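Clindel Playroom and Toy Library – Yearly Safety Check, with Comments

Checked by: Ourania Vasilakis
Date: 29 Dec 2020
Last full check: July
Rooms covered: toy library, kitchenette, corridor and store

I do love this job! A whole building to go round with a torch, a tape measure and a pencil, and by the end of it I know which screws are new and which cupboard sticks. Marks are the same as last time: OK, WATCH (look again next month) or FIX (name a person and get on with it). Comments are mine, so please argue with them.

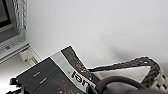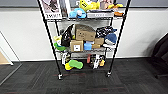 The shelving on wheels, with the soft toys and boxes. 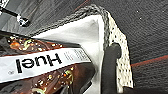 1. FREESTANDING SHELVES AND RACKS

1.1 Unit stands level and doesn't rock when pushed at shoulder height – OK
Much better than in July, when the long one by the door had a wobble you could feel through the floor.

1.2 Brakes on wheeled units work and are on – WATCH
They hold, but one of them needs a proper stamp. A spot of oil, please, and then check again. Brakes go on every time, even if you've only moved the unit to sweep behind it.

1.3 Heavy things low, light things high – WATCH
This is my favourite rule and I'll go on about it to anyone. Soft toys can live up top all year round. Board games, jigsaws in boxes and anything with batteries go on the bottom. We're most of the way there. The wooden train set had crept up to chest height in the store, so I moved it down while I was at it.

1.4 Nothing hanging over the front of a shelf – OK
Had to push a few boxes back. Two minutes' work.

1.5 Tall units fixed to the wall or kept out of the children's area – FIX
The Mosquera bookcase in the corridor has its bracket at last, but only one screw is biting. The plaster behind the other has crumbled and wants a longer plug. Please keep the little ones' coat pegs on the other side until that's done.

2. TOYS

2.1 Seams, eyes, buttons and ribbons on soft toys – OK
I went through every soft toy on loan or waiting to go out, tugging at everything that could be tugged. 13 went in the mending bag, mostly split seams under the arm. A lovely result considering how hard they're hugged! The mending bag lives on the hook in the store and anyone handy with a needle is welcome to it.

2.2 Labels present and readable – WATCH
Washing takes the print off. If you can't read the label, treat the toy as a cool wash and dry it flat.

2.3 Battery covers screwed shut – FIX
Two covers are held on with tape, the singing telephone and the torch shaped like a frog. Tape isn't a cover. Both are off the loan list until they've got screws, and I've put them in the office drawer with a note. Button cells are the ones that worry me most, so those get checked every time they come back in, not once a year.

2.4 Small parts kept apart from the under-threes – OK
The new Classka tubs have been a joy. Clip lids, clear sides, and you can see what's in there from across the room. Red sticker for threes and over, green for everyone.

2.5 Wooden toys free of splinters – OK
One stacking ring sanded on the spot.

3. FLOORS AND WAYS THROUGH

3.1 Clear way of at least 900 mm to both doors – OK
Measured in three places with everything put back where it normally stands. The buggy park is what spoils this on a busy morning, so keep an eye on it.

3.2 No lifted edges or loose corners – WATCH
One corner near the kitchenette door is starting to curl. Stick it down before it catches a toe.

3.3 Door guards in place on the hinge side – OK
New Trusance guards fitted in the corridor and they're very good indeed – you can't get a finger anywhere near the gap. I tried with a carrot, which is the best test there is.

4. FOOD AND DRINK

4.1 Adults' snacks kept out of the children's reach – WATCH
We all bring something in, and that's fine by me. Please put it away in the high cupboard when you've finished. Nuts, milk and soya turn up in plenty of bars and shakes, and a three-year-old won't stop to read the back of the packet.

4.2 Allergy sheet up to date – FIX
The sheet on the fridge still has two families who've moved away and is missing two who've joined. It needs redoing before we open again.

4.3 Hot drinks only behind the gate – OK
Lids too. Well done, everybody.

4.4 Fridge clean, nothing out of date – OK
A heroic effort from whoever did the bottom drawer.

5. FIRE AND ELECTRICS

5.1 Extinguishers in place, pin and tag present – OK
5.2 Smoke alarms sound when tested – OK
The corridor one is wonderfully loud.
5.3 No boxes within 300 mm of a heater – FIX
Spare cardboard in the store had drifted right up against it. I've shifted the lot, but it will drift back unless we put tape on the floor. I'll bring some.
5.4 Leads free of splits, no adaptor plugged into another adaptor – OK
5.5 Both exits open from the inside without a key – OK

6. FIRST AID

6.1 Box complete and in date – WATCH
Low on small plasters, and the eye wash runs out soon. Everything else is spot on.
6.2 Accident book filled in – OK
Fewer bumps than last year, and nearly all of them from the slide. Worth trying a thicker mat at the bottom.

STILL TO DO
Longer plug and screw for the corridor bookcase.
Screws for the telephone and the frog.
New allergy sheet.
Floor tape by the store heater.
Oil for the brake.
Plasters and eye wash.

I'm in on the first morning back with the drill, and I'd be glad of somebody to hold the other end of the bookcase.

O. Vasilakis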